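Search this site Enter keywords Go

The Pear Window

By Liis Kairys
4 March 2025

I have eaten perhaps one good pear a year for most of my adult life, and I have bought far more than one. The rest went from doorstop to compost without passing through any stage I would call food.

Everyone who buys pears knows this. The fruit sits there like a rock through the weekend, you go to work, and when you come home it has the texture of a wet sponge and a bruise shaped like your thumb. And yet we all keep buying them, the way people keep renewing gym memberships in February.

My complaint is with the store. I live in Praltham, where the big Grilier by the bus station sells pears in a net with a sticker that says "Ripen at home." Consider what that sticker is asking. No one sells you bread marked "Bake at home" and puts it in the bread aisle at the bread price. Fruit is the one department where we pay for something unfinished and then take the blame when it goes wrong.

I raised this with Valdis Kütt, who ran a produce counter for years before he retired to complain about other people's. He was not sympathetic. A ripe pear can't be stacked, he said, and it can't be squeezed by 188 strangers on its way to your kitchen. Shoppers want fruit that looks perfect and survives the trunk of a car, so they get fruit built for the trunk of a car. I told him that was a fair point and that I resented it.

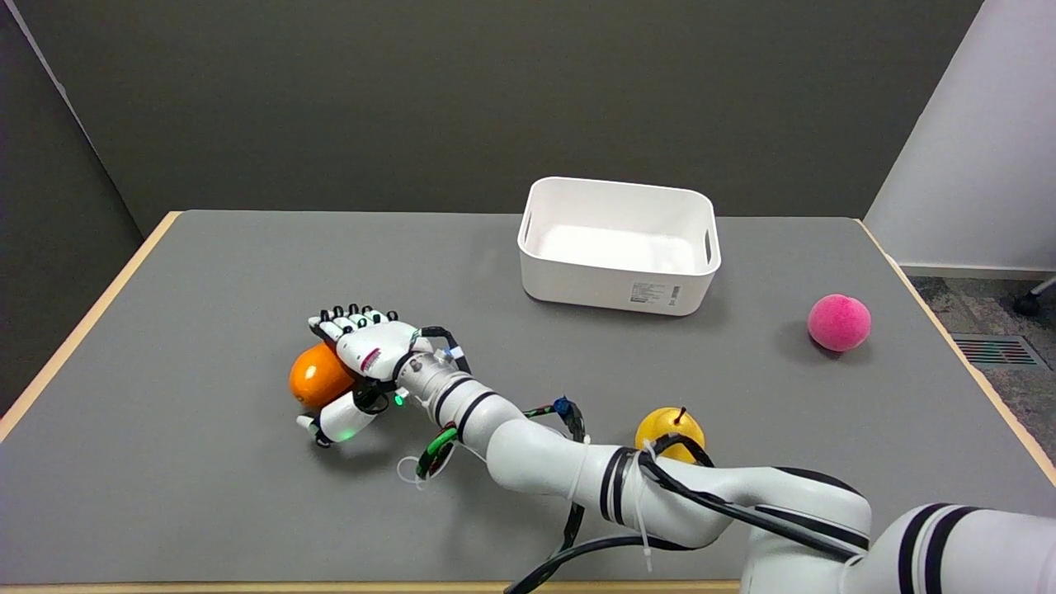
So how are you supposed to know when a pear is ready? Press gently near the stem, and if it gives a little, eat it that day, because the neck softens before the middle does and the middle will not wait for you.

I learned this at an age I won't disclose, from Kiều Đào, who lives downstairs and has never to my knowledge thrown out a piece of fruit. She buys 2 pears at a time. She leaves them on the counter, checks the necks every morning while the kettle boils, and moves them to the fridge the minute they give. I had been buying a net of eight and checking them whenever I remembered I owned them. Put like that, I can see where the system was weak.

Still, I don't think the whole burden should land on the person with the kettle. The same store will sell me an avocado with a label telling me it's ready now, for a bit extra, and people pay the extra with tears of gratitude. Somebody worked that out for avocados. Pears have been around a good deal longer and have had nothing done for them at all, unless you count the tin.

And I do count the tin. Canned pears are treated as hospital food, which is unjust. They are soft when you open them and soft when you finish them, and they have never once lied to me. My friend Heino Butkienė serves them with cream and dares her guests to say something. The guests have seconds.

What I'd like is modest. Put out a small tray by the register, a few pears that are ready today, at a price that admits they won't be ready tomorrow. Charge me more for them. Let the net people have their nets. Kütt says the tray would lose money by noon, and he may be right – but the store gives up half an aisle to scented candles, and I have never seen anyone in that aisle who wasn't lost.

Until then I check the necks. There are two on my counter now, and as of this morning they were both still rocks.

Related
In Defense of the Boring Apple
The Trouble With Bagged Salad
Heino Butkienė: Notes on Cream
Who Is Buying All These Candles?
Letters: Readers Reply on Bananas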